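My kraft paper and blue tape phase

I have covered a lot of surfaces in my life. Oilcloth, contact paper, an old shower curtain (never again), and one very sad summer of newspaper that left ink on both my elbows. So believe me when I say that plain brown kraft paper has won, and I am not going back!

It started with the table at Malwood. I wanted something I could write on, spill on and rip off when it got gross. I bought a 195 foot roll, which sounded ridiculous when it landed on the porch, and I've been cheerfully chewing through it ever since. It creases if you look at it funny, and the corners need more tape than you'd think, but I love the color and I love the soft scratchy sound it makes when you slide something across.

Then came the tape. Painter's tape, the blue kind, laid out in a big grid. I'd like to tell you I used a level and a chalk line. I used a yardstick and my eyeballs, and about halfway across I got bored and sped up, so a few of the lines don't meet. It bugged me for a day or two and then I stopped seeing it. What I do get out of the squares is a place for everything. "It goes two squares over from the bin" is such a handy thing to be able to say out loud.

The other stuff I'm fond of is the little green conveyor belt, the blue bin and the yellow cube. Green, blue and yellow on brown paper – I'd paint a kitchen in those colors.

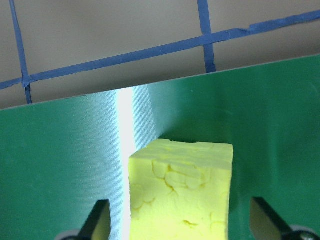
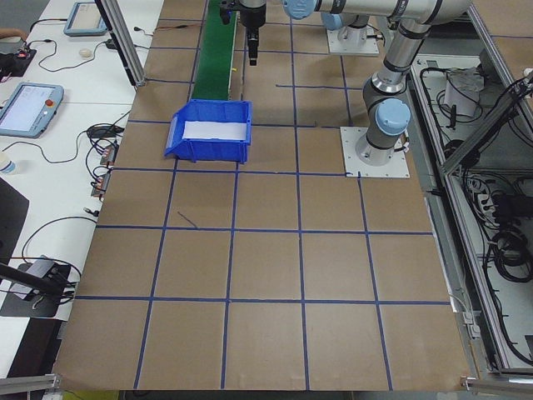
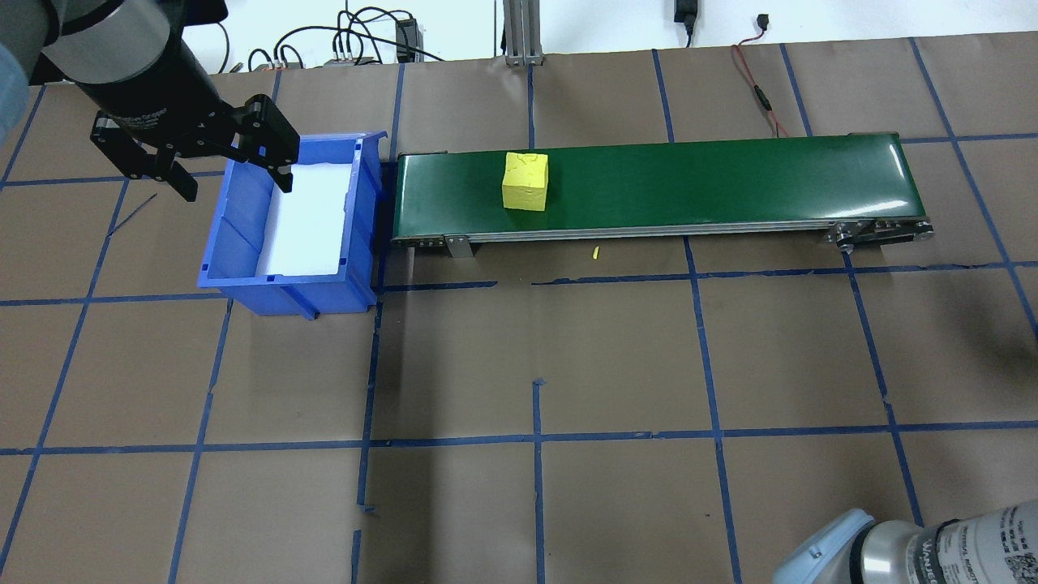
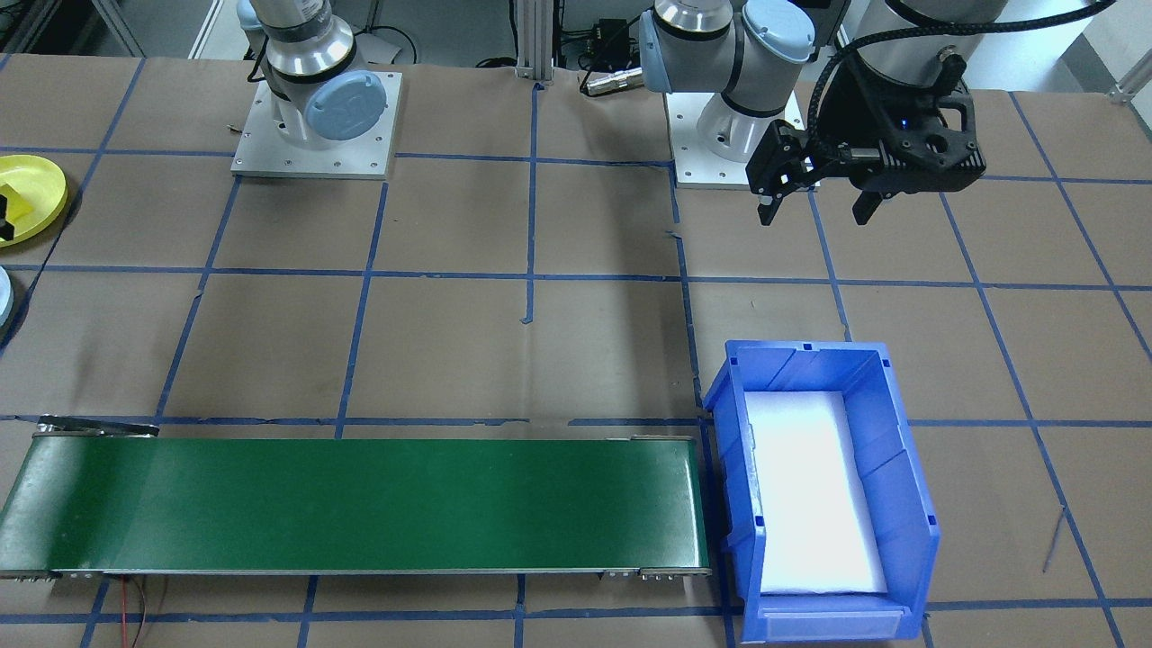
The yellow cube up close in the first one, and the belt on its taped-up paper in the other three.

I have a real soft spot for that cube. It's all cracks and lumps, like something a kid squished together out of dough, and I like it better than anything with crisp edges. It does mean crumbs, though, and a yellow crumb on brown paper is very easy to spot, so I keep a dry paintbrush handy and flick them into my palm.

The bin has a pale liner in the bottom, and I'm a big believer in lining bins. Things don't rattle around, and you can lift the whole liner out when it needs a wipe.

Next on my list is the cables. I have a bag of 10 velcro ties sitting in a drawer and I keep finding reasons to reorganize the tape instead. Maybe this weekend. If you have a kraft paper you like better than the basic stuff, leave me a comment, I still have a good bit of roll left but I'm always shopping for the next one.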